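2024-05-13

Suturing bench, continued. Same pads and same thread as before the weekend. Idrisa re-ran the hand-eye calibration on both arms first thing and saved it under the Habte folder. Residuals looked fine, so we went ahead.

Goal for this block is to find out if segmenting black thread frame by frame is good enough to pick a grasp point, or if we need the tracked version Junhao has been writing. The frame-by-frame model (Dristau, December weights) is simple and fast. It finds thread. What it doesn't do is say which thread it found, and by the second knot on any pad there is more than one piece to choose from: the working strand, the tails on the finished knot, and offcuts nobody removed.

Ran 35 trials, frame-by-frame only. A trial starts with the knot already tied and the working strand somewhere on the left side, and ends when the strand has been passed from the left tool to the right. Scored by Imani from the video. Grasp point was on the correct strand in 33. The other two both went for an offcut. In both of those the offcut was closer to the left jaw than the strand was, and the cost term for distance is heavy, so I can't call it a surprise.

Walid wants the pad cleared between trials. I would leave it cluttered. If the method only works on a clean pad we will have to redo all of this later on the Brondness setup anyway.
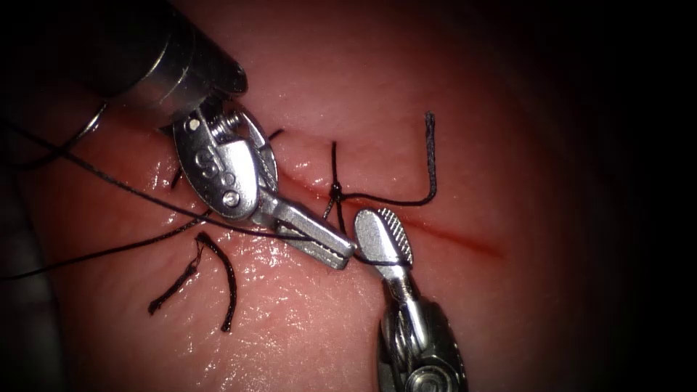 Does the tracker need to see the whole strand to keep its identity?
It needs one continuous visible stretch that overlaps the last estimate by at least 7 mm. Where the strand goes under a tool, the spline is carried through the gap and matched up again on the far side. If the gap lasts more than 6 frames the identity is dropped and the trial stops.

The crossing under the left wrist is the layout I care about most for the next round. The long strand comes in from the left, goes under the wrist and comes up to where the two tips meet, and there is a loose bent piece lying in the lower left that is the same color. Per-frame segmentation gives that as separate blobs, and joining them by end direction alone is shaky. The tails on the knot are less of a worry. The long one runs off to the right and then turns up, well away from the tips. The short one hangs down toward the serrated jaw and could get picked up if we open wide.

Glare: the wet highlights under the tools break up the mask there. Victor suggested lowering the light. Tried it by hand with the arms parked, and the highlights moved but did not go away. Cross-polarizing is still the better idea. Filters are on order from Flullton, no ship date yet.

Changes made after lunch:
Distance weight cut in half in the grasp cost.
Added a penalty for any segment with two visible free ends, which should catch offcuts. It will also hit a working strand if the left side of the view gets cropped, so don't crop.
Jaw opening on the right tool reduced a little for the handoff. Old value is in the config comment.

Replayed the two bad trials offline with the new cost. Both now choose the working strand. That is replay only and says nothing yet about the other 33, which still have to be rerun.

To do:
Junhao — merge the tracker branch, with logging on for dropped identities.
Imani — label the thread crossings in the recorded set, over/under as well as position.
Idrisa — check the left wrist for backlash. The approach felt late on the last few runs, though that may be the controller.
Me — rerun all trials with the new cost, same start layouts, then the tracker on the same set.

Pads wrapped and back in the fridge. Arms parked, brakes on.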